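Tembridge film awards add a popular vote, and not everyone is buying it

The Tembridge Film Awards will hand out a prize chosen by the public for the first time this December, organisers said, in a change they describe as a return of the night to the people who buy the tickets.

It is a nice line. The rules that came with it are less generous. Voters will pick from a shortlist of 4 films, and that shortlist will be drawn up by the same jury that has decided every other category since the awards began. Anyone hoping to write in a favourite will find no box for it on the form.

Awards director Teodoro Bermúdez said the shortlist was needed to keep the vote "fair and manageable."

"We want people to argue about films they have had a chance to see," he said. "An open ballot rewards whoever has the longest email list."

That may be so. It is also true that three of the four films shortlisted last year for best picture came from distributors who bought tables at the dinner, a coincidence the organisers have never cared to discuss. Bermúdez said sponsors have no say in the jury's choices. Asked whether the jury's first-round scores would be published, he said that was "a conversation for another year."

Voting will be done online, with each ticket holder given a single code. The ceremony is at the Arellano Theatre, which seats 2,015, and organisers said every seat comes with a vote. They did not say how many of those seats go to guests of the studios. A second batch of codes will go to members of the Sisero film club, who pay $40 a year.

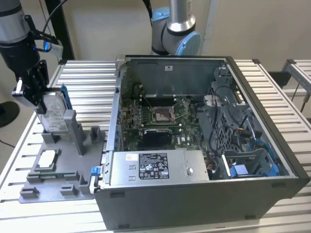 A hard drive held in a gripper next to an open desktop computer.

Those without a ticket or a membership can vote too, but their ballots will be pooled and counted as 14 per cent of the total. The figure appears in the rules without any explanation. A spokesperson for the awards said it was arrived at "after consultation" and did not say with whom.

Higinio Villaseñor, whose low-budget drama Bultia was passed over in every category last year despite a long run in local cinemas, said he would not be urging his audience to sign up.

"They'd be choosing from somebody else's list, and then their choice gets shrunk," he said. "I'd sooner they went to see another movie."

Villaseñor has a stake in the matter, of course, and his own film was no masterpiece. The middle hour could have lost half its scenes and nobody in the row I sat in would have complained. But he has a point about the arithmetic. On a close vote, the theatre crowd and the club will settle the winner between them, and the public in the public's prize will mostly be along for the ride. 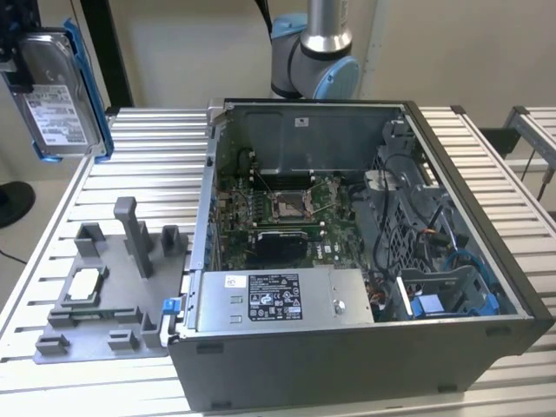

What else is changing

The ceremony itself is to be shorter, organisers said – a promise made before each of the last few editions and kept at none of them. Acceptance speeches will be held to a minute, and the musical numbers will drop from five to three. The honorary award stays, along with the filmed tribute that goes with it.

There will be no host. Presenters will introduce one another, an arrangement Bermúdez called "fresher and more relaxed." It will be cheaper as well, although he did not bring that up.

Voting opens at 9 a.m. on the first day of December and closes when the lights go down at the Arellano. The winner will be read out last, after best picture.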